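3. Method

The study considered how first-year students at Prendimwood Hall organise shared study rooms during the assessment period, and whether the arrangement of surfaces and floor space affects how long a room is used. The group consisted of Getachew Hadgu, Shona Wihongi and Lachlan Hinds, under the supervision of Vsevolod Stetsiuk.

A questionnaire was issued to 95 residents in June, of whom 40 returned a completed form. A further 21 residents kept a diary of their study hours for four weeks. Entries were made each evening, with a longer entry on Sunday.
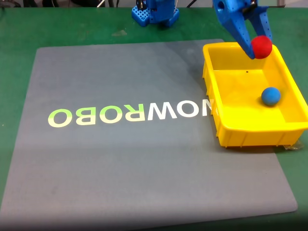

Figure 2. Grey mat and yellow plastic tray on a green tabletop.

Respondents were asked to rank table space, lighting, noise and floor covering in order of importance. Table space was placed first by most of those who replied. Several diary entries noted that a table already holding other people's belongings was avoided, even when seats were free.

3.1 Floor covering and noise

Residents on the Cartwright corridor, where the study room is carpeted, reported fewer interruptions than those on the Plurkel corridor, where it is not. The group treats this result with caution — the two corridors also differ in the number of residents and in their distance from the main stairs.

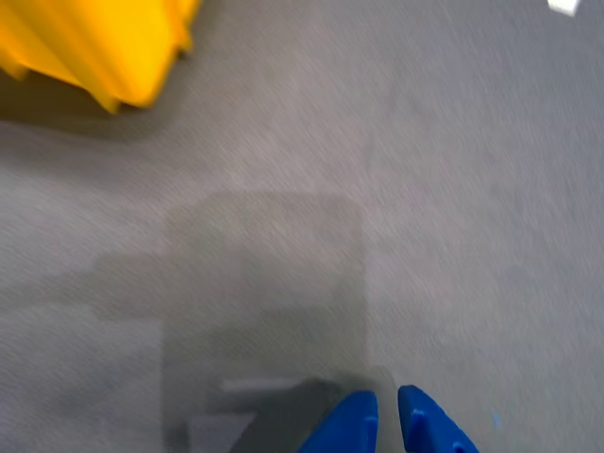
No sound measurements were taken, and the comparison rests on the residents' own accounts. A second round of diaries would allow the same students to be followed in both rooms. The questionnaire is given in full in Appendix A, together with the instructions issued to diary keepers.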